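**Ticket: Office Wi-Fi drops every afternoon, upstairs only**
Opened by: Torunn Sandberg
Status: Closed, grudgingly
Date: February 13, 2021

Connection goes away after lunch and comes back when it feels like it. Started in December. Wired machines are fine. Router is the Zindmont everybody was so pleased with.

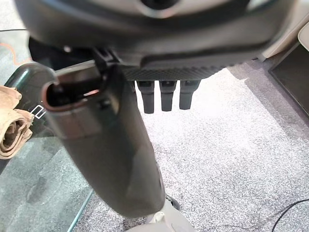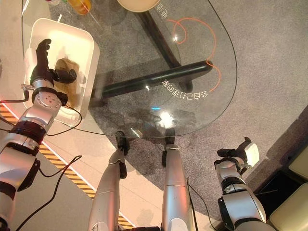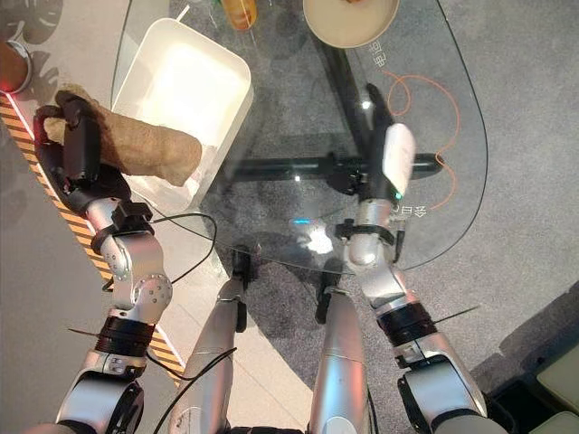 *Attachments 1-3. White tray and glass table in the second and third.*

**Entry 1.** Restarted the router. Worked beautifully for 40 minutes, long enough for me to tell people it was fixed.

**Entry 2.** Called Idau, our provider. Was on hold for 46 minutes and then asked whether I had restarted the router. The line tests clean from their end. The line always tests clean from their end.

**Entry 3.** Updated the firmware. The login page is now blue. No other change.

**Entry 4.** Moved the upstairs access point off the filing cabinet and onto the wall. Signal is better in the hallway, where no one works.

**Entry 5.** Read the logs properly, which I should have done before buying wall anchors. The upstairs laptops stay connected the whole time. What they lose is an address. The router hands out leases from a pool that stops at .129, and by early afternoon the pool is dry. Upstairs people come in later than downstairs people, so they get what's left - nothing.

**Entry 6.** Went looking for who was eating the addresses. The Magnusson label printer takes a new one every time it wakes up and never gives the old one back. It wakes up a lot. It had 30 of them when I checked.

**Entry 7.** Gave the printer a fixed address, made the pool bigger, and cut the lease time to two hours. Cleared the old leases by hand. Upstairs was back before I got up the stairs to ask.

**Resolution:** Printer on a reserved address. Do not factory reset it, or we get to do all this again. Ovside still has a ticket open with us for the same symptom at their site, and they own the same printer. I have sent them Entry 6 and kept the hold music to myself.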